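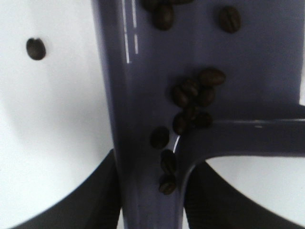

Thursday, bench 2, trimmer day

Kettle on at 7:40. Three things on the board: the Griffiths string trimmer that won't feed, the Cendano cordless mower with the sulking battery, and the hedge shears from the Flovville allotments, which have been waiting so long they now count as decor.

Griffiths trimmer

Ticket says "line does not come out." Opened the head and found the line wound the wrong way, against the arrow molded into the spool. The arrow is large. I have seen smaller arrows on highways. Pulled it all off, and halfway down there was a second, older line fused to itself in a lump, so somebody has been winding new on top of old for a few seasons.

Cut the lump off with the hook knife. Spool is scored on one flange but usable. Spring fine. The eyelet on the left side had a groove worn in it deep enough to pinch the line, and I suspect that was the original complaint before the winding got creative. Swapped the eyelet from the dead head in the scrap tub.

Rewound, bumped it on the mat, feeds both sides. Ran it on the strip behind the shop, where the weeds are kept for professional purposes. Feeds there too. Note for whoever writes up the bill: eyelet was used, don't charge for new.

Cendano mower

Customer says it cuts for a few minutes and quits. Pack reads full on its own lights, which I have learned to treat like a restaurant's opinion of its own soup. Put it on the load tester. Held up fine for 178 seconds, then dropped off a ledge. Second run after a rest, same ledge, a little sooner. Third run I didn't bother.

Before blaming the pack I tried our shop pack in the mower, and it ran the full 20 minutes on the stand without complaint. Blade sharp enough, deck clean, no drag on the shaft. So the mower is healthy and the pack is on its way out. Contacts were dull. Cleaned them, no change in the numbers.

The customer will want to know if we can open the pack and fix one cell. We don't open packs. It's on the sign by the door, under the other sign. New pack plus labor on the test goes on the quote. If they say no, give them the old one back in a bag with the recycling slip.

Clillik chargers

Two of the three on the shelf are now labeled BAD in my handwriting and one is labeled GOOD in somebody else's. I tested the GOOD one and it is also bad. All three are in the bin under the window. Until the new one comes, use the charger that came in with the Cendano, and please put it back with the Cendano.

Hedge shears

Corded model, bought in 2008 according to the receipt taped inside the case, which is more paperwork than we manage. Cord nicked close to the handle, an old favorite. Cut back past the nick, fitted a new strain relief, tested for continuity with some wiggling. Good. Blades were gummed solid with sap. Soaked, scraped, oiled. They move like shears again and not like a stapler.

One guard screw is missing and the thread is odd. Tried everything in the coffee can. Left a note in the case.

To do

Order: charger, trimmer line (we're down to the orange, which nobody likes), 200 of the short deck screws, gloves in a size that fits a hand.

Call the Cendano customer before lunch.

Find the good hook knife. I had it at the Griffiths head and not after. Check the scrap tub first, then the kettle shelf.

Stopped at 4:15. Knife was in my apron.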